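スレッド:Grutisの見学会に行った人いますか(双腕アームのデモ)

1 :neji_m4
8月にGrutisの公開見学会へ行ってきました。
午前の部です。受付は9時半からで、10時に開始、昼前に終わりました。
検索しても感想がほとんど出てこないので立てておきます。行った人がいたら書き込んでください。
自分は組立工程の治具担当で、ロボットは単腕を一台触っている程度です。

2 :kumo_to_ame
午後の部に行きました。
午前と内容は同じですか。こちらは説明20分、デモ見学、質疑という順でした。

3 :neji_m4
>>2
順番は同じです。質疑が長引いて、最後の倉庫側の見学は駆け足になりました。

4 :hanada_eng
行けなかったので聞きたい。
双腕のデモは何をやっていたんですか。案内には「日用品・小物の操作」としか書いてなかった。

5 :neji_m4
>>4
自分が見た区画はブロックの玩具でした。
床面に散らばったブロックを、左右のアームで扱うという内容です。腕は二本とも手前の黒いレールに固定されていて、走行軸はありません。
区画の三方が壁で、そこに花柄の壁紙が貼ってあります。壁にワイヤーのかごが三つ。
一枚だけ撮ったので貼ります。撮影は可でした。 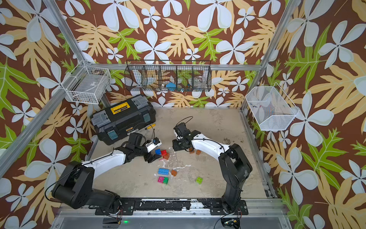
双腕デモの区画。左のグリッパが白いブロックを持ち上げている(上に青い部品)

レールの傷はけっこう目立ちました。床も白い跡だらけで、展示用に磨いた感じはありません。普段からこれで回しているのだと思います。
グリッパは左右とも黒です。爪の材質は聞きそびれました。

6 :kumo_to_ame
同じ区画を見ました。
午後もブロックでした。奥の工具箱も置いてありました。

7 :p_tetsu
壁紙が派手すぎて笑った。普通は白か灰色の板だろう。

8 :hanada_eng
>>7
背景を変えて認識が崩れないかを見るんじゃないの。
うちでもカメラの背景を変えただけで検出が落ちたことがある。

9 :neji_m4
>>8
説明でもそういう話でした。背景は何種類か持っていて、定期的に貼り替えるそうです。
花や葉の模様が大きくて色も多いので、ブロックの色と紛れやすいのは確かだと思います。緑の葉と緑のブロックとか。

10 :p_tetsu
紛れやすい背景でわざわざやる意味がわからない。
現場なら照明と背景を固定するのが先。そこを整えれば安いカメラで済む。

11 :gear_oil
>>10
工場ならその通り。
ただGrutisが言っているのは家庭とか店舗の話だから、背景を固定できない前提でしょう。比べる対象が違う。

12 :p_tetsu
家庭でブロックを片付けるのに腕二本は要らない。

13 :kumo_to_ame
>>12
片付けが目的なら一本でいいと思います。
質疑で出ていましたが、片方で押さえて片方で外すような作業を増やしたいとのことでした。自分が見ていた間は、ブロックを外す動作は一度だけで、あとは拾って置く動作でした。

14 :hanada_eng
二本の干渉はどう避けてた?
写真だと爪同士がかなり近くで向き合っている。

15 :neji_m4
>>14
午前の部では、中央に寄るとどちらかが少し待つような動きをしていました。
衝突検知で止まったのは一回です。係の人が復帰させて、2分もかからず再開しました。
共有エリアをソフトで区切っているのかと質問した人がいましたが、答えは「区切っていない」でした。詳しい方式までは説明なし。

16 :gear_oil
止まったところを見せるのは印象がいい。
Stidiaの展示会に行ったときは、止まったらすぐ幕を引かれた。

17 :p_tetsu
>>16
Stidiaは完成品を売る側だから当然では。止まる機械を客に見せても仕方ない。

18 :gear_oil
>>17
買う側としては復帰手順こそ見たい。
止まらない設備なんて見たことがない。止まったあと誰が何を押すのかで、置ける現場かどうかが決まる。

19 :hanada_eng
それは同意。うちは夜勤が一人なので、復帰に制御の人間を呼ぶような設備は入れられない。

20 :neji_m4
数字の話も書いておきます。メモからです。

・デモ区画と同じ構成のセルが社内に19台
・記録した作業は4,000回超
・1回の作業で使う小物は、区画ごとに入れ替える
・グリッパの爪の交換は200時間ごと

4,000回超というのが全セルの合計なのか、この作業だけなのかは確認できていません。

21 :p_tetsu
>>20
全セル合計だとしたら少ない。
うちのピッキングは一台で一日にそれ以上動いている。

22 :kumo_to_ame
>>21
午後の説明では「ブロック作業だけで」と言っていました。
あと、人が操作して記録した分の回数だそうです。自動運転の回数ではないので、ピッキング機のサイクル数と並べるのは無理があると思います。

23 :neji_m4
>>22
ありがとうございます。午前ではそこまで聞けませんでした。

24 :p_tetsu
>>22
それなら取り下げる。
ただ人が操作するなら、デモで動いていたのも人の操作だったんじゃないのか。

25 :kumo_to_ame
>>24
午後は前半が人の操作、後半が自動でした。切り替えるときにアナウンスがありました。
後半のほうが明らかに遅いです。つかみ損ねも後半に集中していました。

26 :neji_m4
午前はアナウンスがなかったです。
なので>>5の写真がどちらの時間のものかは、自分にはわかりません。>>15で書いた待ち動作も、人がやっていた可能性があります。そこは割り引いて読んでください。

27 :hanada_eng
それは主催側が毎回言うべきだな。見学者が一番誤解するところ。

28 :gear_oil
アンケートに書いておくといい。あの手の会社は割と読んでいる。

29 :civ_line2
Civbergの工場で設備保全をしています。横から失礼します。
写真を見て気になったのはケーブルです。左の腕は根元で輪になって巻いているし、手首の上にも細いのが弧を描いている。右もグリッパの上を回っている。
長時間動かすなら、あの取り回しは引っかけると思います。

30 :neji_m4
>>29
自分も気になりました。
手首側は余長がないと姿勢が取れないので、研究用の構成ではよくあると思いますが、うちの基準では通らないです。

31 :civ_line2
>>30
余長は必要ですが、支持点があればあそこまで膨らませなくて済みます。
手前の基板も配線が見えたままですね。赤と黒の線が出ているもの。見学者の導線から手が届く位置でしたか。

32 :neji_m4
>>31
見学者側には柵があって、1メートルくらい離れて見る形でした。手は届きません。
係の人は柵の内側にいました。

33 :p_tetsu
カバーなしは試作機なら普通。そこは責めるところじゃない。

34 :civ_line2
責めてはいません。導入を考える人が見る会なら、量産構成との差を説明したほうがいいという話です。

35 :p_tetsu
導入の話なんて案内に書いてあったか?

36 :kumo_to_ame
>>35
案内には「協業をご検討の企業様も歓迎」とありました。
実際、午後は半分くらいが企業の人に見えました。学生も何人か。

37 :gear_oil
壁のかごは何に使うの。奥の黒いやつは仕切りが入ってる。

38 :neji_m4
>>37
自分が見た間は使っていませんでした。
説明では、かごへの出し入れも別の作業としてあるそうです。奥のかごにはガラスのボウルが入っていました。透明なものは難しいと言っていたので、見たかったです。

39 :hanada_eng
透明物は見たいな。カメラの深度が抜けるから、うちは諦めてテープを貼って運用している。

40 :kumo_to_ame
午後も透明物はなしでした。質問は出ましたが、「次の公開で」という返事でした。

41 :gear_oil
次の公開っていつ?

42 :kumo_to_ame
>>41
未定だそうです。案内メールに登録しておけば届くとのこと。
Cabralの施設を借りてやる案もあると言っていました。駅から近いのでそちらのほうが助かります。

43 :civ_line2
一回の定員は何人でしたか。保全から3人で申し込めるか知りたいです。

44 :neji_m4
>>43
申し込みは一社3人まででした。一枠の定員は書いてなかったです。
埋まるのは早かったので、三人で行くなら案内が来た日に出したほうがいいです。

45 :civ_line2
ありがとうございます。登録しました。

46 :p_tetsu
次があるなら行く。人の操作か自動か、その場で聞いてくる。

47 :hanada_eng
>>46
爪の材質も頼む。

48 :neji_m4
アンケートに、操作の切り替えを表示してほしいと書いて送りました。
返信が来たらここに貼ります。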